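Sanell Science Museum
Learning Resources for Ages 8 to 12

What Happens to Metal When We Recycle It?

Metal is found in nearly every room of a home. It is in taps, door hinges, saucepans, coins and the wires inside the walls. Most of it began as rock. Rock that contains enough metal to be worth digging up is called ore.

Digging up ore and turning it into metal takes a great deal of energy. Metal that has already been made can be melted and shaped again, and this usually takes much less. Copper and aluminium can be recycled many times and still be good metals.

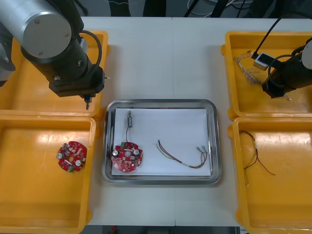
SORTING

Before metal can be melted, it must be sorted. Different metals melt at different temperatures, and mixing them by mistake can spoil a whole batch.

Iron and most kinds of steel are the easiest to separate, as a magnet will pull them out of a pile. Aluminium and copper do not stick to a magnet, so they must be found in other ways. One way is by colour. Clean copper is a reddish brown, while aluminium is silvery grey. Another way is by weight. A piece of copper is more than three times as heavy as a piece of aluminium of the same size.

Copper is the metal most often used in electrical wire. It carries electricity very well, and it bends without snapping. The coloured coating on the outside is plastic. It keeps the electricity safely inside and helps electricians tell one wire from another. 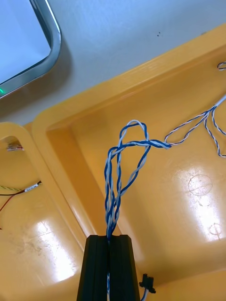

The plastic must be removed before the copper is melted. Large recycling centres chop old cable into tiny pieces and then shake or blow the pieces so that the light plastic moves away from the heavy copper. Burning the plastic off is not allowed, as the smoke is harmful to people and animals.

MELTING AND SHAPING

Sorted copper goes into a furnace, where it melts at 1085 degrees Celsius. The liquid metal is poured into moulds and left to harden. It may then be rolled into sheets, made into pipes or pulled into new wire.

WHAT YOU CAN DO

Rinse food tins and drink cans before placing them in the recycling bin. Keep old chargers, cables and batteries out of that bin. Ask an adult to take them to a collection point instead. Never cut open a cable or an appliance yourself.

WORDS TO KNOW

Ore: rock that contains useful metal.
Furnace: a very hot oven used for melting.
Mould: a hollow shape that liquid is poured into.

Written by Pauline Pearce, Learning Programs
Page last reviewed: 2025-09-03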